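Budgeting for the Second Arm

How a mid-sized cleaning and facilities contractor is planning its first purchase of mobile robots, and why the largest line in the plan is not the machine

February 8, 2018

When the board of Gruline approved a study of indoor service robots last October, it set one condition. No purchase order would be signed until the company could say which tasks the machines were being bought to perform, and in which rooms. The company maintains 352 apartments and small offices, most of them in older buildings, and few of the floor plans are alike.

The study has been carried out largely in simulation, with models of interiors prepared by the engineering office Weltov. Doors, handles, floors and wall corners were given priority over furniture.
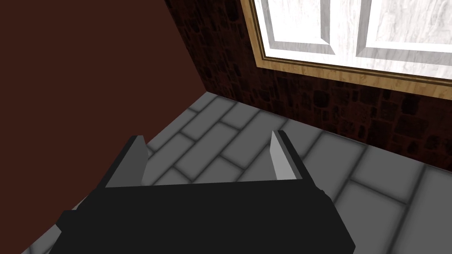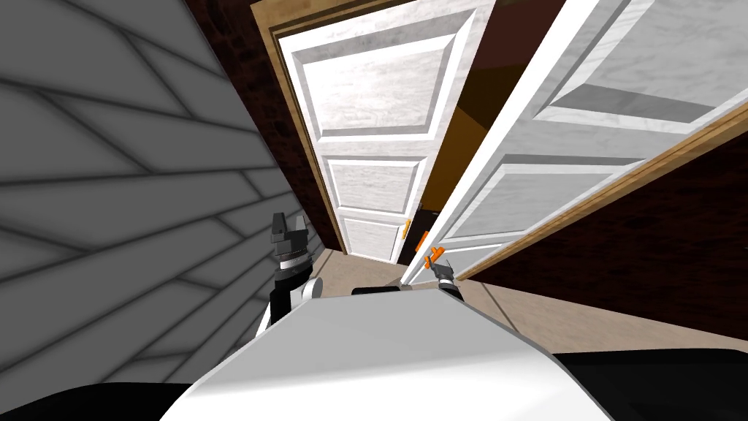
Simulated interiors from the planning study: a gripper near the floor beside a window wall, and a two-armed robot in front of paneled doors.

Antonina Kostiuk, who heads procurement at Gruline, regards the simulation work as a form of insurance. "A demonstration in a supplier's hall shows you the supplier's hall," she said. "We needed to see our own thresholds and our own handles before we discussed price."

The most expensive question was whether to buy machines with one arm or two. A single-arm unit costs less to purchase and to service, and it can carry out most of the inspection work the company has in mind. The difficulty lies in passing from one room to the next. A robot that must put down what it is carrying in order to work a handle needs a place to put it, and in a narrow hallway there may be none. Gruline's draft plan therefore provides for 2 two-armed units in the first year, with single-arm machines to be considered after that.

Doors have taken up more of the study than any other subject. Lever handles are the standard assumption, and round knobs are excluded from the first phase altogether. Buildings where knobs remain will either be refitted or left to human staff. The refitting allowance covers 100 doors – a modest figure against the whole portfolio, but enough for the buildings on the first route.

Simulation itself has a budget line, and it was the one most often challenged. The plan reserves 2,000 hours of simulated operation before any hardware is delivered. Danylo Hrytsenko, the engineer at Weltov responsible for the models, said the hours were divided by task, with reaching and grasping at floor level treated separately from doorways. Corners are a particular concern, he said, as a wide gripper body may meet a wall before its fingers reach the object.

Mr. Hrytsenko was careful about what such work can establish. Friction, worn hinges and uneven floors are hard to model well, and the study's interim report advises that no acceptance test be waived on the strength of simulated results. The supplier contract, still under negotiation, will require a trial in an occupied building in the Foltelberg district. Final payment will be held until the trial is complete.

Two suppliers remain under consideration. One, Panasiuk, has offered a lease that includes replacement grippers and software updates. The other prefers an outright sale with a separate service agreement. Ms. Kostiuk said the lease looked more expensive on paper but placed the cost of worn parts with the company best able to predict it. Her department has asked both bidders to state the price of a finger pad, a wrist assembly and a full arm, along with delivery times for each.

Staff costs are shown in the plan without any reduction. Each unit will be accompanied by a trained operator for the whole of the first year, and the training period begins before delivery, using the same simulated rooms. Storage and charging space must also be found in each building, and two landlords have yet to agree to the electrical work.

The revised plan goes back to the board once the bidders have returned their parts lists. If it is approved, the refitting of handles will begin first, and the Foltelberg trial will follow when the last of those doors has been signed off.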